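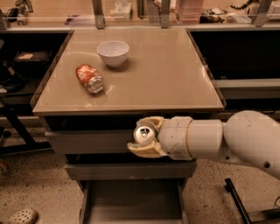
Civwood three-drawer cabinet: surface and drawer review

I bought the Civwood in December to replace a wire shelf beside my desk. It holds stationery and cables in the drawers, and the top gets whatever is in use that day, mostly dishes and drink cans. I have had it for 44 days.

Top

The top is tan with a gloss finish and a slightly lighter strip along the front border. Gloss on a cabinet this low has one drawback: overhead lighting shows up as soft patches whenever you look down at it. If your room has a ceiling fixture directly above, expect to see it. Dust shows less than I expected on this color. Fingerprints show more.

Usable area is good. A bowl at the back left and a soda can lying on its side in front of it still leave the right half free. There is no raised lip, so a can on its side will roll if you bump the cabinet hard enough. I put a thin cork mat down for anything round.

I left a cold can standing on the bare finish for 60 minutes. It left a ring that came off with a damp cloth. I repeated this near the front strip with the same result. I did not test hot dishes and would not put one down without a mat.

Drawers

The top drawer has a wide dark gray front. The gap between it and the cabinet top reads as a black line from standing height, wide enough to notice. Mine is even from left to right, so I take it to be clearance by design. All three drawers run without catching when lightly loaded. With a full load of paper the bottom one needs a firm push over the last inch.

Assembly

Assembly took 2 hours working alone. The side panels went on easily. The drawer runners did not: the left and right parts are nearly identical and the labels are small. Jianhua Zou put together the same model for the office next door and reversed a pair, as I did.

Compared with the Ilier

I used an Ilier cabinet before the wire shelf. Its matte top hid reflections better but stained within a year, and its drawers were shallower. For a desk-side unit I prefer the Civwood.

Rating: 4 out of 5. One point off for the runner labels.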